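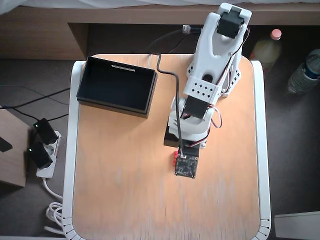
Small table from overhead, box upper left, cables as they are now.

Friday, July 27, 2018

In early. Room still a mess from yesterday. Floor first, then table, then brick, then light if time.

Floor: power strip stays on the left side, both adapters lit green. Don't kick it. Two bottles on the floor to the right, pink cap one and the water with the blue label lying on its side. Whoever's they are, please take them. No drinks down there when the strip is on, even if it's the other side of the table. Hrvoje says he'd rather have a crate under the shelf for bottles and bags. Fine by me, he can bring one from Stircombe.

Table: wiped with damp cloth, then dry. Wood grain shows more than I rememberd, lighter streaks in the lower half. Thought they were dust at first and went over them twice. Not dust. Leave them alone. Omar wants to go over the top with 1,000 grit and oil it. I said not before the Sukthorpe sheets are done, we'd have to start over with a different surface. Ask again after.

Box: the black one without the lid, long side more or less along the back edge. It's at a bit of an angle, straighten it and tape the corners?? Shirin marks hers in pencil, comes off with an eraser and no gum left behind. Pencil then. Label strip is on the inside far wall so it reads from the front, keep it that way round. Box gets emptied every evening. Nothing else lives in it, no screws, no pens.

Brick: red, two by four, just the one out. The rest stay in the Babaei tin until Harpreet has finished sorting.
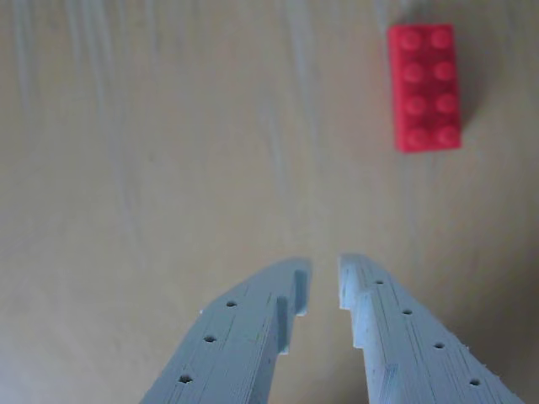
Starting spots. I've been putting the brick down wherever my hand goes, which means it ends up in the same patch over and over. Mahsa noticed going through last week's sheet. So from now on use her list, far corners too, and turn the brick between goes. Lengthwise, crosswise, slantwise. Studs up always. Write the spot down BEFORE, not from memory after lunch.

40 lines on the sheet for today. Blank template is in the Dorkby folder, second tab, don't overwrite the first one again (me).

Columns: spot / which way it's turned / light / remarks. Remarks can be one word. "bad" is not a remark, say what was bad.

Light. Still the thing that bugs me. Curtain half open, lamp on the shelf or not, somebody walks by, all different. A red brick on tan wood is easy enough to see but the shadow side goes muddy and the edge is hard to judge.
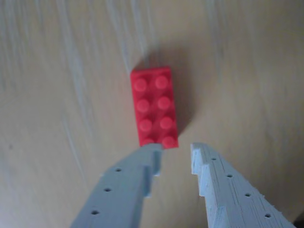
Shadow goes up and to the right at the moment, brownish, darkest right against the side of the brick. So the light's coming from lower left. Want it softer. Options: thin white cloth over the lamp (cheap, try first), second lamp on the right, or wait for an overcast day ha. We had it nice and even back in Febuary with the curtain shut and just the ceiling light, find out what bulb that was. Shirin might have kept the box.

Whatever we pick, write it in the light column and don't touch the curtain until the sheet is full.

To do
- crate (Hrvoje)
- pencil marks for box corners
- cloth for lamp, clothespins
- tin back from Harpreet, check for chipped ones
- ask Mahsa if crosswise and slantwise get separate codes

Stopping for lunch. Strip off at the wall, box emptied, brick in the tin lid.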